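Equipment planning in kitchen robotics

Equipment planning in kitchen robotics covers the choice, costing and scheduling of hardware for a robotic arm that is to handle cookware and food containers. It usually begins before an arm is ordered and continues through the first period of use.

The arm is often the largest single purchase, but seldom the only large one. A plan normally lists the arm, gripper, mounting, cabling, work surface, spare fingers and the cookware itself. Installation and operator training are entered on separate lines. In the Murkska method, named after the town where it was first taught, 20 percent of the total is held back until the first tasks have been tried.

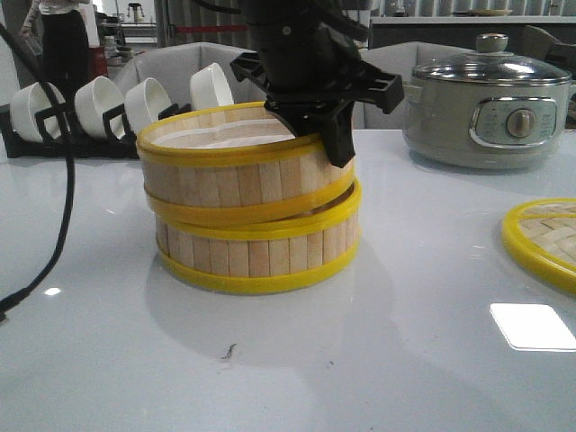
Vol. 5, No. 2, p. 76

Grippers are chosen from a list of the objects to be handled. Stacked bamboo steamer baskets are a common entry: the rims are narrow, the walls are made of slats, and an upper basket can sit askew on the one beneath it. Bowls stored upright in a rack and pots with domed glass lids place other demands on finger length and opening width. Planners may budget for two sets of fingers or for one adjustable gripper. The second option costs more at the start – and is harder to replace at short notice.

Work surfaces receive less attention. A glossy white table wipes down easily but returns reflections to the cameras, and a matte cover may have to be added later. Cable routing is also costed at this stage, as cables left on the tabletop take up working space.

Aparecida Tavares, in her handbook for small buyers, compares purchase with leasing. She favors leasing where the menu is likely to change within a year. The suppliers Wimau and Stendell quote for both, while Farah sells only complete stations. Delivery times differ between them, and orders placed in December are generally filled in the following quarter.

See also: Gripper selection; Lease accounting; Commercial kitchen layout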